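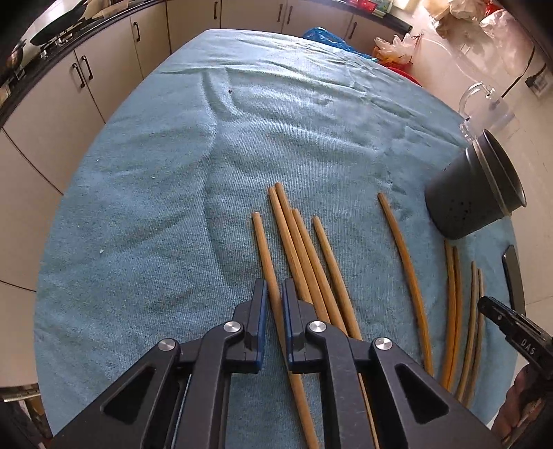
# Lavis group teaches robots to pick up sticks, slowly

A robotics group in Lavis has published its method for teaching a machine to sort chopsticks, a skill most of us acquired without a grant.

The project, named Sosard, begins in ordinary kitchens, with no robot at all. People pick up thin wooden sticks with a hand-held gripper while a camera mounted on it records each attempt. A model trained on the recordings then drives an arm fitted with the same kind of fingers. The group says its final set holds 3000 demonstrations, all of them concerned with sticks.
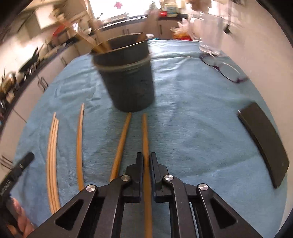
Thin objects are a known nuisance in the field. They roll, they hide behind one another, and a finger placed slightly wrong closes on air or on towel. The first model, trained on 400 recordings, was very good at towel.

What helped, according to the paper, was mixing straight sticks with curved ones and leaving the usual household clutter on the table. With the full set the arm got hold of a stick on its first try in 31 more trials than the early version managed. Curved pieces lying side by side still defeat it fairly often – it tends to lift two and look pleased.

Bronaleo, the company that paid for part of the work, wants to try the method on cable ties and drinking straws. A second kitchen, in Barbosa, starts recording in September. Chopsticks will be provided.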